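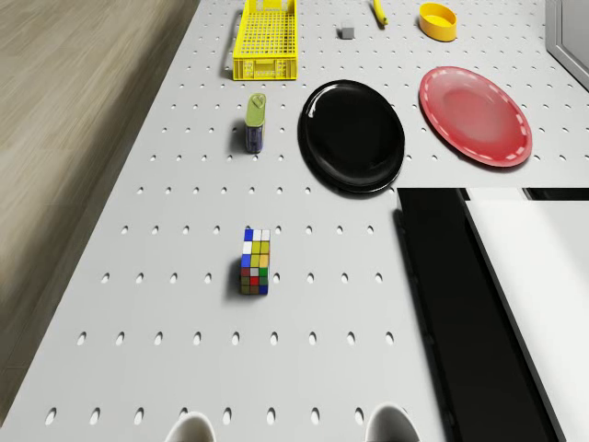

I have been putting off the equipment budget for the new bench since October, mostly because every time I open the spreadsheet the total goes up. Last Thursday I sat down and went line by line, and this is where it stands.

The arm and its two-finger gripper are the big number and I am not going to argue about them any more. I got quotes from Catar and Jisteo. Catar was cheaper up front, but the service plan was separate and the controller was an add-on. Jisteo put everything on one page. Once I added up the same things on both sides the gap was small, and I went with Jisteo for the shorter lead time.

What I did before asking for either quote was spend a few weeks in simulation. The license was already paid for, so the only cost was evenings. I set up a perforated table, put some plates, a bowl, a yellow crate, a can and a Rubik's cube on it, and moved things to where I thought they would go in real life. It saved me from two purchases.

The first was a bigger table. I had a large one in the draft budget, and after working with the layout I could see that I was leaving a lot of open space between objects anyway. The smaller size is fine. Perforated tops cost more than plain ones, but I have drilled into a plain one before and will not do it again.

The second was a second gripper set with longer fingers. I had assumed I would need it for plates. Maybe I will, but I can order it later at the same price, so it came off the list.

Small things are where I usually get caught. My first draft had one line that said "objects" with nothing next to it. When I wrote them all out it came to 42 items and $451, and that is buying plain kitchen stuff and toys. Duplicates are in there too. Plates chip and cans get dented, and if the replacement is a different shade you end up redoing work.

Mounting hardware was another 11 lines. Bolts, washers, cable clips, a bracket for the emergency stop, a power strip with a long cord. None of it is expensive, but shipping on five separate orders is, so I am buying what I can from Tseng in one go. They sell the cable clips for $58 a box, which seemed high until I saw how many come in the box.

Things I have not settled:

Lighting. The sim gives me soft, even shadows for free. My garage does not. I have left a line for two panels and no price yet.

Flooring. Givgate sells leveling feet that would let me skip the floor work completely. I want to try one set before I commit to that.

Spares. I would like to hold over 10 percent of the total for parts that break in the first year. On my last build I held nothing and ended up waiting on a cable for most of a month.

I have not put my own time on the sheet. If I did, I would probably close the spreadsheet.

The order for the arm goes in next week. The table goes in the same day, as the two have to be bolted together before I can do anything else. I will post the full list with prices when the lighting quotes are back.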